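Leave the worn bottles in
By Jozef Coppens
Jul 4, 2023
16 shares | 8 comments

Most advice on looking after a handling cell is about the arm. I think more of the hours should go to the table and the things on it. At Pallstead we ran a bottle cell for 15 weeks, and the worst stops came from the props and the person resetting them.
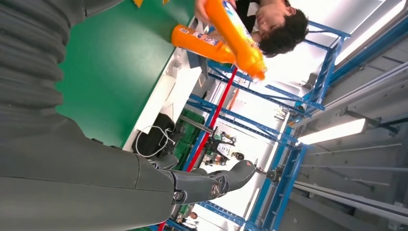 A reset should be written down like any other job. Where each bottle goes, which way the cap points, who says the arm is clear. We had a page for the gripper and nothing for this.

People also want to swap out a bottle once its label gets scuffed. I would keep it. Torn film changes how a finger sits on the plastic, and a cell set up only on clean labels is set up for a week that won't last.

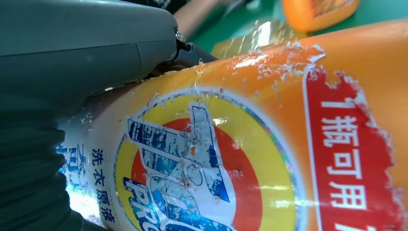
Fingertips are another matter. Wipe them every shift and check the screws by hand. At Udberg they left it until September and lost almost 75 picks a day to slips.

Should the same person reset the table and look after the arm?
I think so, at least for the first month. Whoever handles the bottles learns where the grip goes wrong. 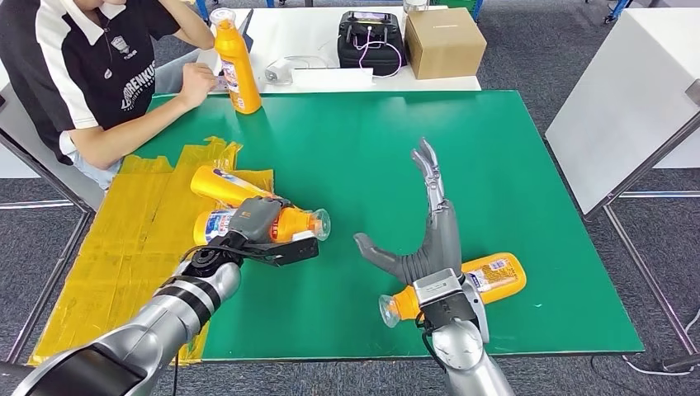

How long does a proper reset check take?
Eight minutes with the page in front of you. Put it on the schedule and leave it there.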